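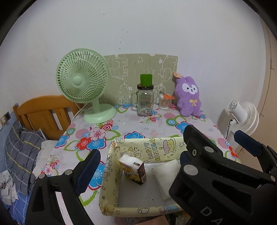

Fokik: demo cleanup and grasp labeling for hand-held gripper recordings

$148 per seat, one-time
Free updates for the whole of version 5
Runs on Linux and Windows
By Stanance

Add to cart
Try the demo version
Read the manual

Hi, I'm Anwara Sarkar, and I wrote most of Fokik (Fuad Tefera wrote the parts with the hard math in them, more on that below). If you've ever come home with a memory card full of gripper demos and then spent a week turning them into something a policy can train on, this is the tool I wish I'd had when that was my week. It takes the raw wide-angle video and the motion log, works out where the gripper was, how open the fingers were and what they were heading for, and writes out clean episodes. You still get to look at everything and overrule it. I'm pretty stubborn about that part!

What it does with a picture like the one at the top

Homes are messy in a way that test benches never are, and I love them for it. Take that table. The tablecloth has big blue, red and pink flowers all over it, the storage box has cartoons printed on it, and inside there's a small carton leaning at an angle and a white packet next to it. Plus the box lining is pale and the packet is white, so the edge between them is pretty faint. A segmenter that learned on plain gray tables will happily tell you that a flower is a plate.

Fokik deals with this in a few passes. The first one finds the fingers. The blue grip pads are a nice strong cue against a black gripper, but there's blue in the tablecloth too, and a blue bed sheet off to the left, so color alone would get you in trouble fast. We use color together with a shape model of the finger linkage, and the shape model gets the final vote. You set it up once per gripper by clicking the pivots on a still, and then it's saved as a profile.

The second pass is camera tracking. It wants things that hold still and have corners, and the back of a table is usually full of them. A doodled board against the wall is great. A desk fan is great right up until somebody turns it on, so there's a brush called Ignore Region that you can paint over anything that might spin, flap or wander off. Paint it on one still and it follows along through the rest of the take.

The third pass is the one people buy Fokik for, so it gets its own heading.

Grasp candidates

For each approach, Fokik proposes what the fingers are going for and from which side. Two things in a shallow box sounds easy until one of them is stiff and leaning and the other is a white packet or pouch, where the outline tells you very little about where you'd want to squeeze it. So you get a short ranked list per approach, drawn right over the video, with a confidence bar next to each one. Press the space bar to take the top one, arrow keys to pick another, X to say none of these.

Fuad's bit is the ranking. It looks at how the finger tips line up with each candidate over the whole approach, including the last stretch where the right finger is so big in the picture that it's covering half of what you care about. Older versions simply gave up there and froze the last good guess. Version 5 carries the box walls forward as simple planes, so it knows a finger can't be reaching through one. That cut down on the silliest guesses by a lot (I used to get candidates on the outside of the box, on the printed cartoons, and it was so sure of itself).

Printed things versus real things

I'm giving this its own section as I get more mail about it than anything else. Prints of objects confuse perception models. The box in these pictures has a cartoon cake on the inside back wall, and the carton has graphics on it too. Fokik has a Flat Print check that compares how a patch moves between stills with how the surface under it moves. If they move together, it's treated as decoration and dropped from the list. It's on by default. You can turn it down for thin items like envelopes and playing cards, which otherwise get tossed out with the decorations. The slider is under Perception, and please do move it, the default is tuned for boxy stuff.
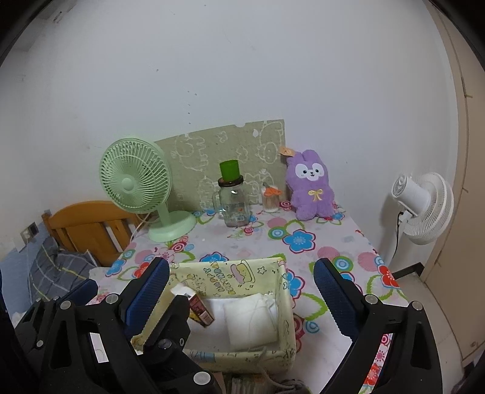
Moving the camera a little between stills is what makes that check work, so if your takes start with the gripper parked dead still over the table, give Fokik a moment of slow drift before the reach. You don't need a special motion. A gentle sideways sway is plenty, and anybody holding the thing by hand is swaying a bit anyway.

The planner preview

Okay, so this one started as a toy and now I can't work without it. Pick an episode, pick your arm, and the preview replays the recorded tool path as arm motion. Any place where the arm would hit a joint limit shows up in orange on the timeline, and any place where it would run into a surface shows up in red. A wall right behind the table, a headboard on one side, a fan over on the other: a person's wrist slides around between those without thinking and an arm with a big elbow often can't.

You sketch the room in with flat panels and boxes. It takes a couple of minutes. I'd start with the tabletop and the wall and leave the rest until something turns red that you don't believe.

The preview doesn't change your episodes. There's a separate button called Nudge that will propose a slightly different path around a red bit, and it saves the result as a copy with "nudged" in the name, so you'll never mix them up. Fuad wanted it to overwrite. We argued about it over most of a lunch, and I won.

How long does it take

Depends on your graphics card and how long your takes are, so I'll only tell you about mine. My test set is 126 takes of tabletop picking, and I start it when I leave in the evening and review it in the morning with coffee. Review goes quickly once your thumb learns the space bar. A batch can hold up to 1,000 takes, and past that you split it (the file list gets sluggish, and I haven't found a nice fix yet).

What you get

The Fokik desktop app, with a license key by email
Finger profile editor
Ignore Region brush, Flat Print check, grasp ranking
Planner preview and Nudge
Export to Ovo episode bundles, plain image folders plus CSV, or your own layout through a Python hook
Sample project with a finished review, so you can see what "done" looks like

What you need

A decent graphics card. It will run without one, very slowly, and you will be sad
Video from a wrist or hand-held camera. Fisheye is fine, and the dark round border gets masked automatically
A motion log, if your rig makes one. Video only works too, but the scale is then a guess until you measure one thing on the table and type it in
Lens calibration, or a printed grid and a bit of patience. The calibration wizard is built in

What it won't do

It doesn't drive a robot. People ask, and I get it, since the preview looks like it's about to. Fokik stops at the files. If you want something that runs on the arm itself, our other product Worku reads the same Ovo bundles and has a controller side.

It's also not good with clear things yet. A glass jar sitting at the back of a table is fine as scenery, but if you're picking up glass or clear plastic, expect to press X a lot and draw the outline yourself. Same story with fluffy things, where the outline comes out kind of nibbled. I'm working on fluffy first because it's easier.

And it only follows one gripper at a time. Two-handed takes will load, but you have to choose a hand.

Tips from the support inbox

Wipe the lens. I know, I know. But specks on the wall and specks on the lens look the same on one still, and only one of those helps the tracker.

If the finger opening reads a little bit open when you know it's shut, redo the profile with the fingers fully closed and click the pads at the tip. Most people click too low.

White packets on white linings: raise Edge Gain a notch and turn on Shadow Assist. If that still doesn't catch it, draw the outline once and hit Propagate.

Busy tablecloths are fine! Please don't swap yours for a plain one just for us. The tracker likes the pattern, and the more different your tables are from one another, the happier your policy tends to be later on.

Name your takes by task and room. Searching for "box bedroom" six weeks later is so much nicer than opening files one after another.

Licensing and updates

One seat is one person, on as many of their own machines as they like. Labs and classes can write in for a shared license. The key works offline after the first activation. When version 6 comes, whenever that is, your copy of 5 keeps working and you can upgrade at a discount or ignore me entirely.

The demo version does everything except export, and it has no time limit. Bring your own footage, the worst you've got. If it falls over, use Help, Send Take, and it packs up the video and log along with your settings and sends them to us. Fuad or I will read it. The June update was almost entirely fixes for takes that came in that way.

In the next update

Fluffy outlines, first try
Faster file list for big batches
Ignore Region brush remembers its size between sessions (sorry that took so long)
Per-room panel layouts you can reuse in the planner preview

Related products

Worku controller runtime
Ovo bundle viewer (free)
Printed calibration grid, rigid backing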